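Folding on the bed - quick tips
Posted by Hugo Salcedo, 20 December 2025

Right, quick one as I've got a guest room to turn round. Folding tees on the bed. Ironing board is too narrow and the floor gets fluff on everything, so bed it is.

Pull the duvet flat first. Doesn't have to be perfect, just get the big lumps out from the middle or the shirt follows them. Then lay the tee face up, collar towards the pillows, hem towards you. Sleeves out a bit each side. Smooth from the chest down with flat hands - don't tug the hem, it stretches.
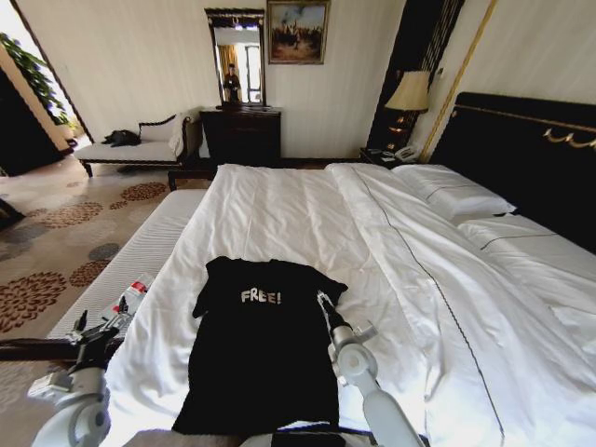
Dark cotton shows every bit of lint off white bedding, so give it a quick go with a sticky roller before you fold. Cheap roller is fine. I use a Hasex one, does the job, the refills are a pain to peel though.

Printed tees: never iron on the print. Turn it inside out or put a tea towel over. And don't put a sharp crease down the middle of the lettering, it cracks there eventualy. Fold in thirds instead, sides to the back, then hem up to the collar, then once more if the drawer is shallow.

Packing? Roll it. Sides in, roll from the hem, tight. Lids done up on any drinks before they go near the clothes. Learnt that one in September, whole bag of Nicanor's shirts. He still mentions it.

Now the bed itself.

Strip it right back once the clothes are off. Sheets in one heap, duvet in another, pillows stay at the head end out of the way. Shake the sheet out from the foot of the bed, two corners in your hands, let the air get under it. Lamps on the nightstand - push them back before you start flapping. Ask me how I know.

Long edges next. Get the side nearest the wall done first while you can still lean across, then come back round. Pull towards the corner, not straight down, and the creases go with it.

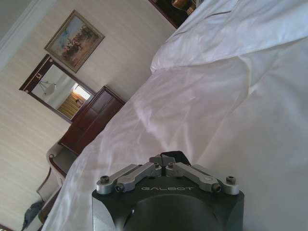
White sheet, soft creases, pillow up at the head.

Creases that won't shift: plain water in a spray bottle, light mist, smooth with your palm, leave the window open. Mine holds 200 ml and that does a double with some left over. Don't soak it or you'll be waiting all afternoon to make the bed.

Frames and mirrors near the bed collect more dust than you'd think, all that shaking. So dust AFTER the bedding comes off and before the clean lot goes on. I had it the wrong way round for years. Dry cloth on anything gilded, no spray polish, it dulls it.

Piped edges on pillowcases and duvet covers - wash inside out, cool iron along the seam only, they pucker otherwise. Buttons done up too or everything else in the wash ends up inside teh cover.
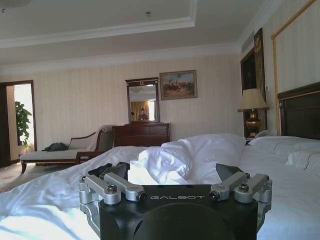
Do I have to iron a sheet that's been left in a heap?
Only if it's been there overnight or longer. Otherwise shake it hard, put it on the bed, tuck it tight and mist the worst bits.

Pillowcases are worth ironing, fitted sheets aren't. Drawer liners next time, if I get to them.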